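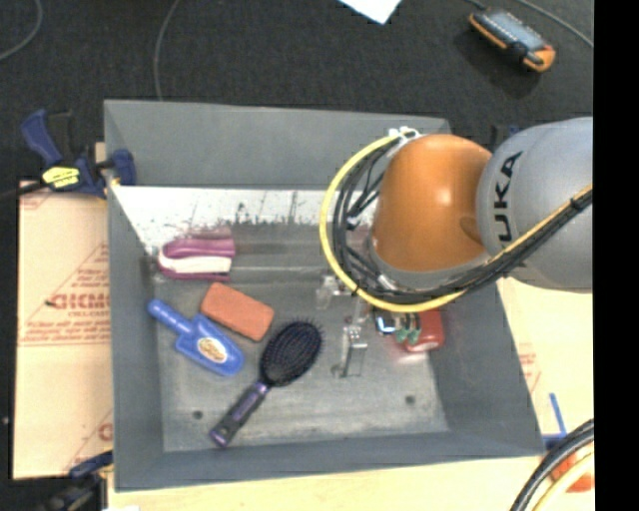 *The bin, with the brush, the blue scoop and the orange block. Red object under the arm.*

November 2, 2018

I write this at the desk beside the cell, with tea that I made too strong. I want to put down the result while I still remember in which order I thought the things. My old notes from February are almost useless to me now. They say "better after change" and I do not say which change.

So, first the result. Of 200 attempts with the nudge rule switched on, 19 ended with the fingers closing on nothing. I had hoped for fewer, but it is a number I can work with. The series without the rule was longer, 356 attempts, and there the empty closings were so many that I stopped calling them failures in the log and gave them their own letter. I will make the proper comparison tomorrow, with a fresh head. The two series do not have the same length and the objects did not have the same starting places, and I must be fair about this when I write it up for Alleck.

The rule itself is simple to tell. Before, the program looked at the bin, gave every possible grasp a score, and took the highest one. It did this also when the highest one was bad. If all the scores were low it still went down, closed, came up with nothing, and looked again at almost the same bin. Then it chose almost the same grasp. I have seen it do this so long that I felt a little sorry for it. Now there is a limit. When the best score is under the limit, the arm does not try to grasp. It puts the fingers down next to an object and moves it a short way, and only after this the program looks again. The push does not need to be clever. It only has to make the bin different from before.

What I did not understand until this week is how much depends on the limit. I set it high at first, as I was thinking that careful is always good. The arm then pushed and pushed. It moved things around the bin like a person who cleans a room by carrying the same chair from one wall to the other. With the limit low, there is almost no pushing and we are back to the old behavior. The good region between is narrow, and I found it by trying, which I do not like to admit in a paper but can admit in a diary.

The objects today were the mixed ones. I am fond of the hairbrush, although it gives the most trouble. The bristles stick out around the edge of the head, and I believe the depth image becomes confused there. The program likes the head very much, gives it good scores, and many of those scores are wrong. The handle is the sensible place to take it, and with the brush lying diagonal, as it did for a good part of the series, the handle should be easy. Still it went for the head. I wrote in the log each time "head again" and after some hours only "h.a."

The orange block is the opposite. It is a rectangular thing with rounded corners and there is not much to say about it. When it lies near the middle I can look away from the screen. I should be careful here too: if I put many such blocks in the bin, my numbers would look wonderful and mean nothing.

The blue scoop is somewhere between. It has a slim handle with ridges and a wider body, and the program treats the two parts as if they were two different objects. In one case, which I want to remember, it nudged the body, then looked, and then chose the handle, which had turned a little toward the center. Nobody wrote this into the rule. I know that it was chance, one case is always chance, but I was happy for a moment and I ate the last biscuit.

Objects against the wall are still the real problem. The walls of our bin slope, so there is some room for the fingers, more than with straight walls, but the direction of the approach matters a lot. The red one spent a long time close to the right wall, where the arm comes in. For these cases the push should go away from the wall, always. At present the direction is chosen by lot, and a push can also press the object into the wall more. I think that a part of my 19 comes from there. It would be easy to forbid pushes toward a wall. I am not sure that I want this. Each thing that I forbid by hand is a thing that the model will not learn by itself, and the whole idea of the Flunico code was that we tell it very little.

I argued this with myself on the way to lunch and did not reach the end. Perhaps I run both versions. One more series of 200 costs me a night, and the machine does not complain about nights.

Some small things, so that I do not lose them:

- The clamps at the corners must be checked before each series. If the bin moves even a little, the coordinates are wrong and I only notice it much later, in the form of strange numbers.
- The cables at the wrist follow the arm well when it reaches to the middle. I do not trust them so much at the far left. Go slower there.
- The white band along the back of the bin is very bright. I should look whether it disturbs the color image. The marks on it have a strong contrast, and in two or three places the program may see an object where there is only scratched paint, or whatever it is.
- Write down the limit in the file name. Not in my head.

The colleagues in Pravia asked again if we can give them our images. I said yes, after I have sorted them, and then I remembered that sorting means looking at all of them. They use the Kollár scoring method, which wants an answer for each image: graspable or not. Ours has no such answer for the nudges. What is the correct label for a push? If the next grasp holds, was the push good? Maybe the grasp would have held also without it. I could repeat each situation without the push, but I cannot put the objects back exactly as they were. I tried, with a printed picture next to me, and a brush does not lie two times the same.

I think the honest label is the change in the best score, before the push and after it. This I have already in the log for every nudge, without one more hour of work. It measures only what the program believes, and the program believes wrong things about bristles. But it is a start, and one can correct it later with the real grasps. I wrote this to Pravia in a short message and now I am nervous that I explained it badly. My English gets worse after dinner.

The second series is running now behind me - limit the same as today, direction by lot, the same objects. I gave it 24 hours at the most and then it must stop in any case, as the cell is needed. I will stay until I have seen the first few attempts, then go home. Buy biscuits.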